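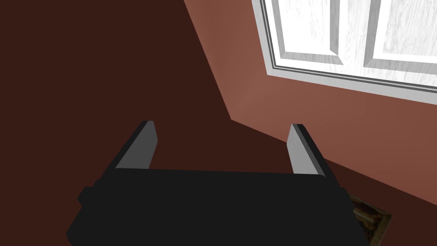 By the Inport story desk, writer for young readers
4/6/23

What makes a ghost story scary?

A ghost story is a tale where something strange comes into an ordinary life. The writer does not show the ghost on page one. First we hear a small noise, or a door is open that was closed before.

In our story "The Bell of Vurari", the ghost comes only after 40 pages.

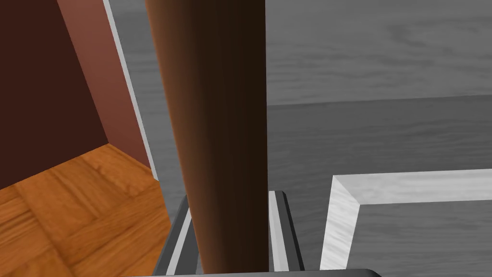
Before that, the children find 2 wet footprints and a cold cup of tea. Your own head makes the rest, and this is why your heart beats faster.

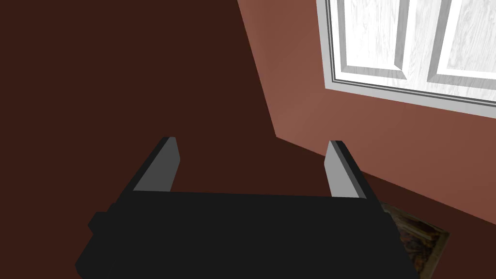

Writers also like to use plain shapes in poor light. A thing with no face can be more frightening than a monster with big teeth. Think of two flat grey fingers, rising from something black and wide. If you read that line in bed, you will maybe pull up your blanket!

Now try it yourself. Write 10 lines about a noise in the house, and keep your ghost for the last one.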